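Simulated cells: your questions on the Calholm house rules

These answers cover the rules that apply before a program built in simulation may be run on a real arm. They were last changed on December 4, 2021.

Do I have to model the whole room?
You need the table, the floor, the walls and anything fixed that the arm could reach. Small fittings outside its reach can be left out.

Which model of the arm should I use?
Use the one in the shared library. Do not edit link lengths or joint limits. If you think one is wrong, report it to the Pomare desk and wait for a reply.

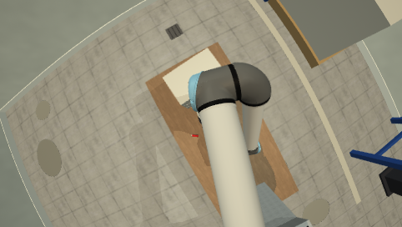 Zastomov
Simulation standards editor, Calholm

Can I check a run from one viewpoint?
No. From a view close to the arm, a thick link can hide much of the table, and a small item such as the red one lying on the wood is easily lost behind it. Save at least two views, with one from the side.

Are shadows needed?
Leave them on for the review copy. They may be turned off for long batches.

How many runs must pass?
200 in a row with no contact between the arm and the table. A stopped run counts as a failure, and the count goes back to zero.

Does a pass in simulation replace the floor test?
No. The first real run is still done at reduced speed, with a person at the stop button.

What goes in the record?
The program version, the arm model version, the saved views and the run log. Put the rule number, 58, in the subject line.

How long are records kept?
Until the Flirness site review in March. After that they move to the archive, where you can ask for them by program name.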